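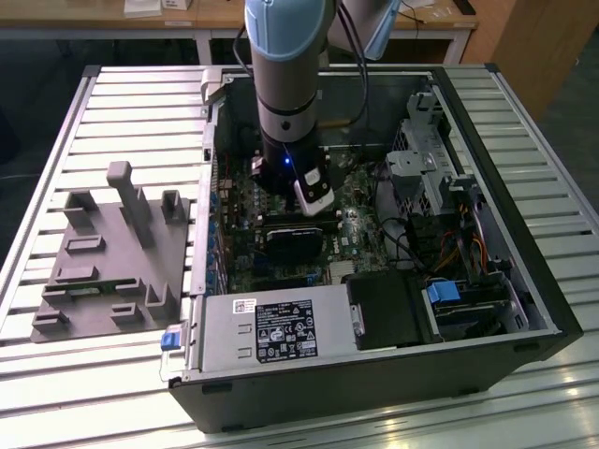 *Tower on its side on the slatted table, cover off, drive cage and power supply still in place.*

## 3. Getting to the processor

This section covers opening up a donated desktop tower, reaching the processor socket, and deciding whether the processor is worth keeping. It was written for the Zollcombe repair bench. The old handout, the Usen sheet, promised the whole job in 6 minutes. Don't believe it. You may get there on your tenth machine, but your first will take as long as it takes.

You need a Phillips screwdriver, a parts tray, lint-free wipes, isopropyl alcohol and a grounded wrist strap. The "Udis" cleaning kit on the supply shelf contains the last three in a nicer box. Buy it if you like the box.

> **CAUTION:** Unplug the power cord before you open anything. Switching off at the front button doesn't count, whatever you did at home last time.

### 3.1 Before you touch the board

1. Pull the cord, then hold the power button in for a few seconds.
2. Lay the tower down with the open side facing up. A slatted top is fine for the case, but small screws go straight through the gaps, so put the tray next to you and use it.
3. Clip on the wrist strap. Half the people who tell you static is a myth have never tested the boards they handled.
4. Find the power supply and read its label. Write the rating on the job card. Leave the supply closed - there is nothing in there for you.
5. Look at where the power wires run before you move them. Colors help you tell one wire from another, but they don't tell you which socket a plug came out of. Take a photo with your phone.

**Note:** Colored latches and tabs are usually meant to be worked by hand. "Tool-free" is a sales word, though. If a latch won't move with moderate finger pressure, look for a screw or a second catch before you lean on it.

### 3.2 Clearing the way

1. Unplug any wire that crosses the socket area. Pull on the plug, never on the wires.
2. Lift out plastic shrouds and air guides. They often hook in at one end, so find the hook first.
3. Remove the processor cooler. Loosen its screws a little at a time, going corner to corner. If the cooler stays put once the screws are free, twist it gently to break the grip of the old paste. Don't pry against the board.
4. If you have to walk away at this point, cover the socket area with something clean and dry that won't shed. Take the cover off again before you do anything with the lever. Forgetting it is a more common mistake than you would think.
5. Keep fingers and tools off the metal bracket until you have worked out which way it hinges.

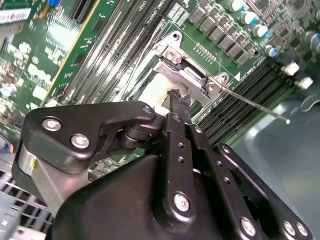 ### 3.3 Opening the socket and judging the processor

1. Wipe the old paste off the processor's metal lid while the bracket is still closed. Use a little alcohol on a wipe, working inward from the edges.
2. Find the retention lever. It is a thin rod running along one side of the bracket. Press it down, ease it out from under its catch, and let it rise slowly.
3. Raise the bracket. It should swing with no real force.
4. Lift the processor straight up by its edges. Set it in a tray, lid down, and touch nothing underneath.
5. Look into the socket with a light. If this type has pins in the socket, check that they all stand in even rows. One bent pin can sink the whole board.

> **CAUTION:** Watch the end of the lever. It can reach out over the memory slots, and if it slips from your fingers it will snap up.

**Note on stains:** A brownish smudge on the lid is often blamed on overheating. I wouldn't throw out a processor on that evidence. Old paste leaves marks too, so clean the lid, fit the processor to a known good board and test it.

**Note on memory:** Empty slots are normal in donated machines. Don't assume that whatever is left will work, and don't move a module until you've written down which slot it was in.

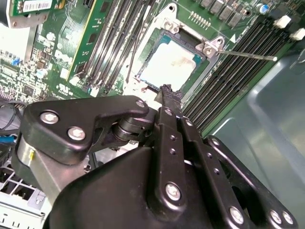
Tudur Parry: I'd go further on the stains. I have seen spotless processors fail and ugly ones pass, so I've quit guessing from the lid. My quarrel is with step 1. If the paste has set hard, put the damp wipe on it for 3 minutes and leave it alone. Scrubbing only pushes the crumbs over the side.

Agreed, and step 1 should be read that way for hard paste. Damp means damp, with nothing dripping off the wipe. Log the result on job card 119 and put the processor in a labeled bag until it has been tested.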